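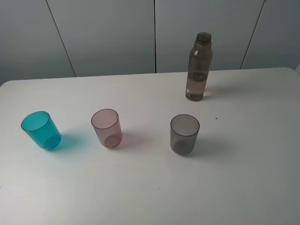 Three empty cups on a white table.

Guides > Networking > Remote access > SSH jump hosts

We use cookies to remember your settings and count visits. By continuing to browse you accept this. Manage preferences

Reaching machines behind a jump host with one short command

September 2024

For the longest time I logged in to the servers at our Hiduston office in two hops. First I would SSH to the gateway, type my passphrase, and then SSH again from there to whichever box I needed. Copying a file back was even worse, because it had to land on the gateway first and I always forgot to clean it up afterward. Then in February I finally sat down and read the ssh_config man page properly, and wow, I wish I had done that years ago! OpenSSH has had this built in for ages.

I'm on Linux, but everything below works the same on a Mac, and on Windows too if you use the OpenSSH client in PowerShell.

What you need

You need an account on the gateway, an account on the machine behind it, and OpenSSH 7.3 or newer on your own computer. Check with:

ssh -V

I'll call the gateway "itport" (it's the name of our box at Itport, where we rent rack space) and the inside machine "qudah". Swap in your own names.

Try it by hand first

Before you touch any config files, make sure the jump works:

ssh -J me@itport.example.com me@10.0.5.17

The -J option means "go through this one first." You'll be asked to accept a host key for each machine if you haven't connected before. Compare the fingerprints with what your admin gives you, please don't just type yes. After that you should get a prompt on the inside machine. The first time I saw that prompt come up I may have cheered a little.

One thing that confused me: the address of the second machine is looked up from the gateway, so a private address or an internal name is fine there. Your laptop never needs to know how to find it.

Set up a key

If you don't have a key yet, make one:

ssh-keygen -t ed25519

Give it a passphrase. Then copy it to the gateway, and after that to the inside machine through the gateway:

ssh-copy-id me@itport.example.com
ssh-copy-id -o ProxyJump=me@itport.example.com me@10.0.5.17

Your private key stays on your laptop the whole time. With my old two-hop method I had a second key sitting on the gateway, and I was very happy to delete it.

Now the config file

Open ~/.ssh/config in any text editor (create it if it isn't there) and add this:

Host itport
 HostName itport.example.com
 User me

Host qudah
 HostName 10.0.5.17
 User me
 ProxyJump itport

Save it, then set the permissions:

chmod 600 ~/.ssh/config

Now just type:

ssh qudah

And you're in! The best part is that everything else that uses SSH picks this up too. scp works, rsync works, sftp works, and so does git if your repository lives on the inside machine:

scp report.pdf qudah:/tmp/
rsync -av qudah:/var/log/myapp/ ./logs/

If you have a whole group of machines behind the same gateway, use a wildcard so you don't have to repeat yourself. Ours all start with "fok" after the Fokance project, so I have:

Host fok*
 User me
 ProxyJump itport

Since there's no HostName line in that one, ssh passes the name along just as you typed it and the gateway looks it up. If your gateway can't resolve your internal names you'll have to go back to listing the addresses.

Getting to a web page on the inside

This is my favorite bit. We have a little monitoring page on qudah that listens on port 2000 and isn't open to the outside. To see it from home:

ssh -N -L 8080:localhost:2000 qudah

Leave that running and go to http://localhost:8080 in your browser. The -N tells ssh not to open a shell, so the terminal will look like it's just hanging there - it's fine. Press Ctrl+C when you're done.

Stopping the dropped connections

My sessions used to freeze whenever I went to get coffee. The firewall in front of our gateway throws away idle connections after 400 seconds, so I put this at the bottom of the config file:

Host *
 ServerAliveInterval 60
 ServerAliveCountMax 5

Keep it at the bottom. SSH uses the first value it finds for each setting, so general stuff goes last and specific hosts go above it.

If it doesn't work

Run the command again with -v and read the output slowly. It's long, but it tells you which machine you got as far as.

"Permission denied (publickey)" usually means the key made it to one machine and not the other. Try ssh itport by itself. If that works, the trouble is on the inside box.

"administratively prohibited" in the output means forwarding is turned off on the gateway. Look for AllowTcpForwarding in /etc/ssh/sshd_config over there, or ask whoever runs it.

"Bad configuration option: proxyjump" means your client is too old. Upgrade if you can. If you're stuck with it, replace the ProxyJump line with this older form, which does the same job:

 ProxyCommand ssh -W %h:%p itport

I still have one ancient laptop that uses that last line, and it connects every time.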